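Stallholder forms for Istumby

March 19, 2025

Applications for the Istumby winter street festival opened this week and I put mine in last night. It took longer than I'd planned. The form is 16 pages this year and the site plan has to be a separate file.

I've had a stall there before, selling prints and cards. The fee is now $300 for a covered site, up from last July, and power is extra. 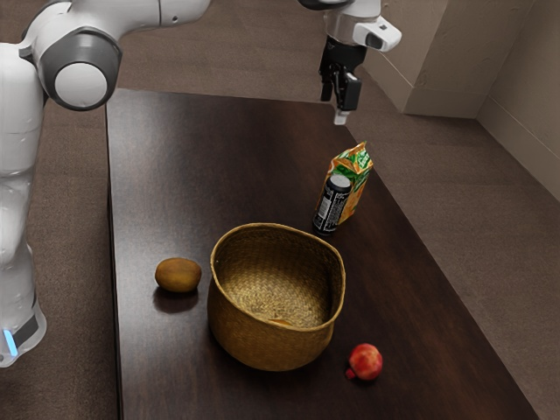 The other change is the location. The craft stalls are moving from the main street to Dresar Lane, which is narrower but gets less wind. The music stage stays where it was, beside the Mivora building. I measured the lane on the weekend and a standard marquee fits with room for a pram to get past. I'm less sure about two prams.

I asked on the festival page whether cars could get in to unload.

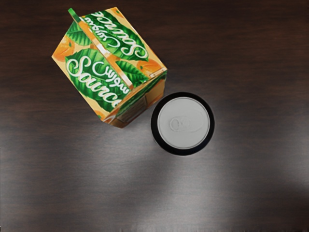
Kodikara replied that cars were allowed in the lane until eight in the morning last time it was used, and that anyone later than that had to carry their gear from the oval. So I'll be there early, with a trolley.

The form also wants a sketch of your display, with measurements. Mine was a mess for years, with racks on every side and cards in boxes on the ground. I'm going down to one long table, end-on to the lane so people can walk along it. A dark brown wooden top like the one in the last picture would suit the prints, as most of them are on white paper. I'll have to find one that folds.

Applications close when the 61 craft sites are gone. I'll post my site number when I get it.

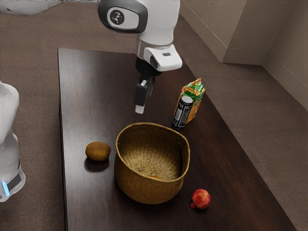
Insurance is the part I still have to sort out. My old policy covered markets but had a clause about public roads, and the lane counts as one. I've asked for a new quote. If the table is as long and rectangular as the one pictured, with its smooth, dark finish, I'll also need to check that it fits inside the site markings, as the insurer wants everything kept within them. The certificate can be sent in after the form, so it won't hold up the application.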